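The Long Life of a Returned Box

Most of what comes back to a small-appliance seller comes back in its own carton. At the Fidine returns floor in Ballthorpe, the carton gets looked at before the appliance does.

The building used to be a carpet warehouse. It has a loading door on the north side, a low ceiling and one conveyor, belted in dark green. Boxes go on at the door end and come off at the benches. In between, each one is checked for three things: the flaps, the corners and the tape.

Tape is the hardest to judge. A box that was sealed at the factory usually carries one strip, laid straight. A box that has been opened and closed at a kitchen table carries more, often at an angle, and often the wrong width. Clear tape over clear tape is hard to see under bright lights, so the checkers run a thumb along the seam. If there's a ridge, the box is marked as opened and the contents are counted.

White cartons cause the most trouble. They look good on a store shelf and they pick up every scuff between the shelf and the customer's porch. A brown box can go out and come back three times before it looks tired. A white one shows gray at the edges after a single trip. Flurko, which prints cartons for several of the brands handled in Ballthorpe, offers a matte coating that hides some of this, but it adds to the price of each box and most of its customers turn it down.

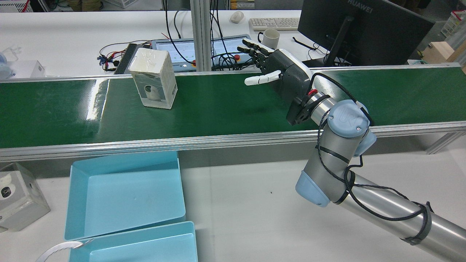 Page last changed: May, 3:19 p.m.

Tall boxes are run standing up when they are stable enough. The picture of the product is on the front, and with the box upright a checker can match it to the return slip without turning anything over. A white carton with a white appliance printed on it takes a second look, especially when two models differ only in the shape of an opening or the placement of a switch. Slips get mixed up often enough that the match is made twice, once on the belt and once at the bench.

The belt itself needs more care than visitors expect. It is wiped down at the start of each shift with a damp cloth and nothing stronger. Adhesive from old labels builds up on it, and a box that catches on a sticky patch will turn or tip. The metal rails on either side keep things from going over, but a rail can also scrape a corner, and a scraped corner is one more reason to replace a carton.

Plastic bins sit along the work surface below the belt. They hold whatever comes loose: manuals, cords, spare feet, the small bags of screws that no one ever seems to use. The bins have sloped fronts so that a hand can reach in without lifting them. They are emptied at the end of every hour, and anything that can't be matched to a box goes to a shelf by the office, where it stays for 12 weeks.

A carton that passes goes back into stock with a new label over the old one. A carton that fails is cut down flat. The appliance is moved to a plain box and sold at a discount through Đinh, a discount store across the parking lot that takes most of the floor's open-box goods. The inserts are kept if they're clean. Molded pulp usually survives. Foam tends to snap at the thin places, and a snapped insert is thrown out even if it could be pushed back together.

About 19 minutes pass between the loading door and the shelf for a box with nothing wrong. A box with a missing part can wait for days. The floor keeps a rack of common spares to shorten that, mainly cords and lids, but there is never enough room for all of them.

Customers can make the job easier. Keep the carton until you're sure of the purchase. Open it along the seam and don't tear the flap. Put the cord back where it came from, lay the manual on top and use one strip of tape. Don't write on the box. The return number goes on the slip, and ink on a white carton means the carton is finished.

Shipping labels should go on the back or the side, away from the product picture. The floor has asked the brands to print a blank rectangle there as a hint. Two have agreed so far, and the first of the new cartons are expected with the fall stock.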